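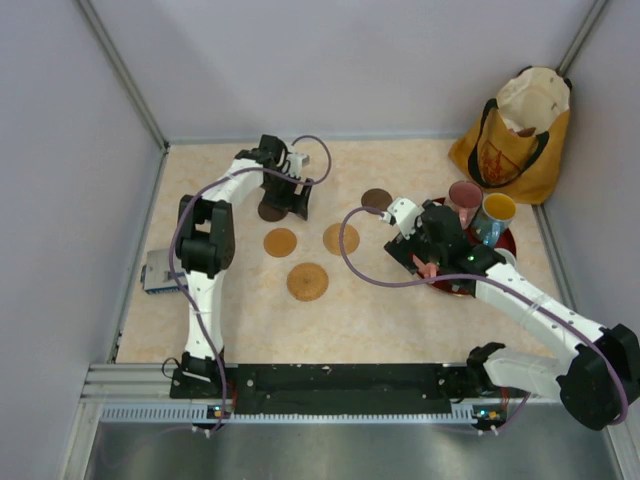

By Vlasta Dvořáček
September 23, 2026

I have been losing an argument about coasters for most of my adult life, and I would like to use this space to win it.

My position is simple. A mug belongs on a coaster, the coaster belongs on the table, and the whole lot gets cleared away on a tray when people are done talking. My sister's position is that a tray is one big coaster, so why own both? She says this every time she visits me in Wenau, usually while putting a hot cup straight down on my good table (she has a marble one at home and thinks she's invincible).

Well, look at those mugs on the round red tray, with coasters spread all over the middle of the table. That's a table I understand! Dark brown ones, tan ones, a couple of them woven, one a little bigger than its neighbors. They don't match and I love that they don't match. I've never trusted a boxed set. You lose one behind the couch in October and then you have an incomplete set forever, and you think about it. With a mixed bunch you just have coasters.

The woven kind is my favorite, by the way. A shiny coaster sticks to the bottom of a cold glass, rides up with it, and drops in your lap. I bought slick ones once from a shop called Taltia and they did this to every guest I had, including my dentist. Woven ones stay put. They do hold on to crumbs, I'll give my sister that much, so I take mine out on the back step and whack them together.

And the tray? Trays are for moving. You load it up, you carry it, you unload it. What I can't stand is the tray that moves in. At my cousin's place in Lernollow there has been one on the dining table for so long that it has its own mail. You eat around it. Two mugs is plenty for a tray that size, and anything more and somebody is reaching over a handle to get to a spoon.

I'd also like to put in a word for the tote bag. There's a mustard-yellow one standing in the corner, black handles, open at the top, and I think every table deserves one nearby. Mine came from the Sýkora bakery and it holds the coasters, the napkins, and a deck of cards that is short a card. When company leaves, everything goes in and the bag goes on its hook. My sister calls that hiding the mess. Fine, it's hidden, and I can see my table again.

She's coming over this weekend. I've put a coaster at her place already, the big one.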